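A home robot should start with a boring job

People who hear that two of us are building a robot in a shared workshop ask when it will fold laundry. I tell them we are working on a cup and a bottle. Most are disappointed. I think it is the right place to start, and I think more home builders should pick something that dull and stay with it.
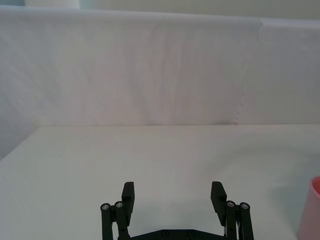
Money is the usual argument against building your own. We paid for our parts over 6 months, and the shop, Tallora, charges members by the bench. That is cheaper than many hobbies. The harder cost is attention. Every extra thing in the work area is another thing to argue over when a run goes bad, so we keep a white table, a white sheet behind it and very little else. A pink cup stands out well against that. A patterned tablecloth would look more like a kitchen, and I would learn less from it.

Our project is called Bonach. In September it had a list of 236 tasks we wanted it to do someday. We crossed out nearly all of them.
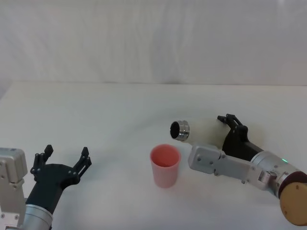 I also think 2 arms are worth the trouble. Plenty of builders say to get one arm right first, and for stacking blocks they have a point. But most kitchen jobs are done with one hand steadying and the other moving. If you tune a single arm for a year, you may have to undo much of it when the second goes on.
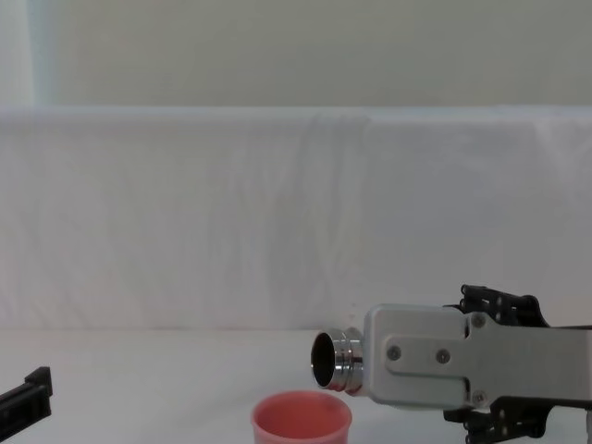
The other thing I would argue for is writing down failures. We have 400 runs in the log, and the bad ones are the pages I go back to. A builder at Koller, a shop across town, keeps only the clips that look good. I understand why. They are no help to someone trying to repeat the work.

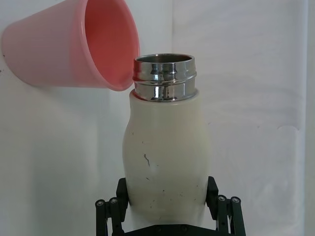
None of this makes a useful appliance yet. I still wash my own dishes, and I expect to for a long time. For now the list on the shop wall has one line on it, and we will add a second when the first stops giving us trouble.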